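Home | Units | Readings | Assessment | Contact

Heritage Tourism, Unit 4: Village Labels and What They Ask of a Place

These notes accompany the second lecture on quality labels for small settlements. Students should have read the Wurow case file before attending.

A village label is a promise made to visitors by a group of places acting together. The label has a name, a sign at the entrance to the village and a set of conditions. In the Wurow scheme, a village must have fewer than 400 permanent residents and at least 8 buildings recorded on the heritage register. The local council must apply in writing and must show that residents were consulted. Inspectors then visit, usually in March, before the season opens. 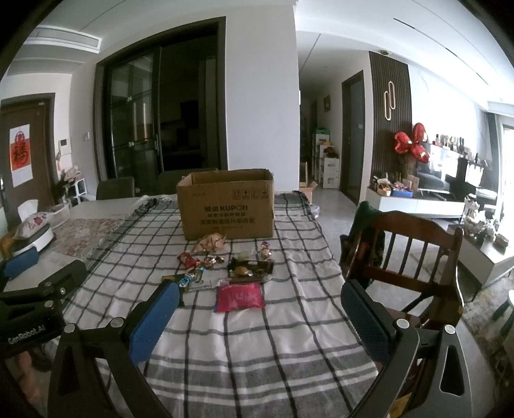
Residents of Maso have asked who gains from all this, and one submission to the council replied that the sign brought coaches, the coaches brought noise, and the bakery still closed that winter. The submission asked that parking fees be spent inside the village. The council agreed in part, and the fees now pay for the upkeep of the lower lane and the public toilets.

The Maso case shows a common problem. Conditions for entry deal mainly with stone, roofs and signs. They seldom deal with trade. A village can meet every condition and have no shop open after four in the afternoon.

Noso took another path. It left the scheme after one term and joined the Sikora walking route, under which visitors stay at least one night. Numbers fell, but spending per visitor rose. Students should compare the two centres with care, as Noso already had a railway stop.

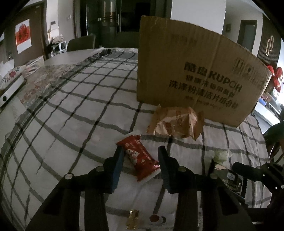
Local produce is the part of a label that councils find hardest to control. The Wurow rules say that goods sold under the village name must be made within the district, yet most day visitors buy small packaged items at the counter. A snack in a glossy red wrapper with cartoon-style printing, like the one on the checked cloth, would fall outside the rule unless the village name were printed on it. Councils therefore tend to regulate the name and leave the shelves alone.

For the tutorial, prepare one page on whether a label should be withdrawn when the last shop closes. Refer to Maso or Noso, but not both.

Heritage Tourism 101 | Handout revised 2026-09-22 | Enquiries: unit office | Back to top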